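Indoor Navigation in Simulation — Project Report
Robotics Club, Promstead, second year group
Report handed in Saturday, September 26, 2026

1. What we set out to do

The task from the club was short: get an agent to find a named object in a house it has never seen, using only its own camera view. No map given, no position given. Type in "sofa" or "bed" and it has to go there and stop near it. We called ours Hikell because the folder needed a name and it stuck.

We worked only in simulation. The club's real base is shared between three groups and we would have got one evening a fortnight on it. In simulation we could leave runs going overnight on the two lab machines. Downside is obvious and we come back to it in section 6.

The house models came as a pack from Ruiz-Ortega, older stuff, low detail, but they load fast and the doors are proper objects with handles, not just holes in the wall. We picked 12 houses for training and kept the Drandthorpe house back for testing. Nobody was allowed to tune anything on Drandthorpe. (One of us did once, by mistake, and those runs were thrown out.)

2. How it works

Four actions: forward, turn left, turn right, stop. Each step the agent gets one picture, low resolution, and the target word. The picture goes through a small network which gives out two things, a guess at what is in view and a guess at which part of the view is floor you could move over. The second part turned out far more important than we thought at the start.

Then a simple memory on top. It keeps a rough grid of where it has been and marks squares as open, blocked or unknown. If target seen, head for it. If not, head for the nearest unknown square. That's all. We had plans for something cleverer, with it learning that beds are usually in bedrooms etc, but ran out of weeks.

Each run is 300 steps maximum. If it hasn't called stop by then it counts as a fail.

3. Training

First version was trained on single rooms. Bad idea. It got good at rooms and hopeless at getting between them. Second version had corridors and doorways from day one and we made the start points awkward on purpose, facing walls, behind doors, in corners.
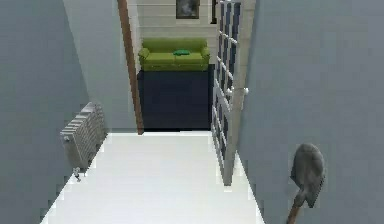 We also changed how the floor part was labelled. At first a threshold strip counted as "not floor", so the agent treated every doorway with a strip as a step and stayed out. Took us nearly two weeks to spot. Once thresholds were relabelled the number of rooms it got into went up straight away. Very annoying bug, very small fix.

Colour was the other problem. Floors in these houses are all sorts — very pale, very dark, red — and where one room changed to the next the network wanted to see an edge of the world. We added random colour shifts in training. Helped with most of it. Very pale floor against pale wall is still poor and we don't have a good answer.

Total training was 2000 runs for the final version. We would of liked more but the lab machines were needed for somebody's coursework.

4. Testing

Test list was agreed before we started so we couldn't pick easy ones. Start points were drawn at random and then left alone, even the silly ones. For every run we saved the step count, the path, whether it stopped, and the camera view at every tenth step so we could go back and see what it was looking at when it went wrong.

Going back through the saved views was the most useful thing we did in the whole project and we should of started in week one. The numbers tell you a run failed. The views tell you the agent spent most of it nose up against something plain with no idea which way to turn.
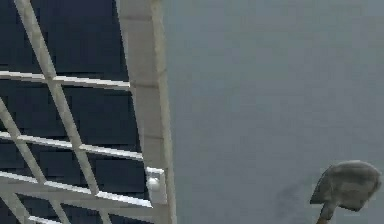 So we put in a "lost" rule. If the floor part of the network finds next to nothing for five steps in a row, the agent stops guessing, turns a full circle on the spot and picks the direction with most floor in it. Crude but it works. Before the rule a lot of runs ended with it shuffling left right left right until the steps ran out. After, most of those got moving again, though some walked straight back to the same spot.

Large plain surfaces are still the worst case. With nothing to match between one view and the next, the agent can't tell if it has moved or is stuck. A bump signal would solve that in a minute but the task said camera only, so no bump signal.

5. What went wrong most

Half open doors. By a long way. A closed door is fine, it's a wall. A fully open door is fine too. But a door at an angle covers a big part of the view, the gap beside it is narrow, and the agent either ignores the gap or clips the edge and jams. In 19 of the failed test runs the target room was right there past the door and it never went through.

We tried two things. One, more half open doors in training. Some improvement. Two, making the agent sidestep before deciding, so it sees the gap from a second angle. Better improvement, but it costs steps and long runs started going over the limit. In the end we kept both and lived with the extra steps.

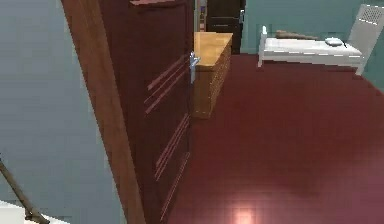

Fig. 3. Bedroom seen past a partly open door, dresser in the middle, bed at the right.

Second most common was stopping too early. It sees a bit of the target far off, decides that will do, and calls stop from the wrong side of the room. We raised the stop threshold. Then it started circling targets and not stopping at all, so we lowered it again, a bit. Final value is a compromise and we don't love it.

Third was wrong object. Pale dressers called as beds, mainly. The object part of the network is small and the textures in the pack are blocky, so not a suprise.

6. Would it work on the real base?

Not as it stands. In simulation a turn is exactly a turn. The real base slips on the hall floor and drifts to the left, and our memory grid trusts every move completely. We think the grid would be rubbish within a minute. The images are also much cleaner than what the club camera gives, no blur, no glare from windows.

The sidestep and the lost rule should carry over. Both are simple and neither depends on the grid.

7. If we carried on

- Swap the grid for something that allows for errors in movement
- More door angles, and doors hinged both ways
- Fix pale floor / pale wall, maybe with a depth guess
- Try the learned "beds are in bedrooms" idea properly
- Put a longer step limit in so the sidestep isn't punished

The next group gets the base in November and can have all of our code. The training script needs the house pack in the same folder or it falls over with no message. The settings file marked "final" is not the final one, use "final2". Saved views are on the lab drive under Hikell, sorted by house, and there is a text file in there with the step numbers worth looking at.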